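Home | About | Packing | Contact
Filed under: Who we are

8 Jan 2024, by Anca Filip

Most packing firms say they love packaging. We at Stino doubt it, and we doubt most bags. 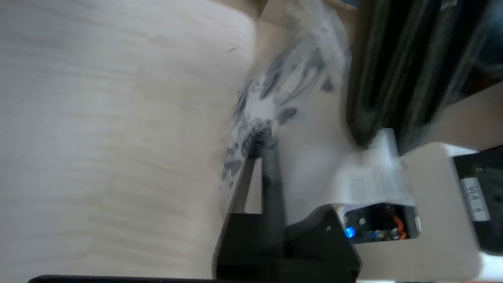 Dromik asked us to repack 500 orders in July, and we questioned the bags first. A dark blotchy print on see-through plastic looks smart in a catalog. Crumpled on a pale wooden table, it's harder to love.

Razia Abbasi still wants proof that print sells anything.
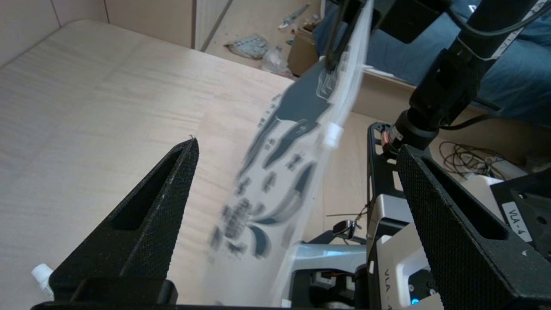
We have 10 staff and three tables. Ask for Aqeel Durrani.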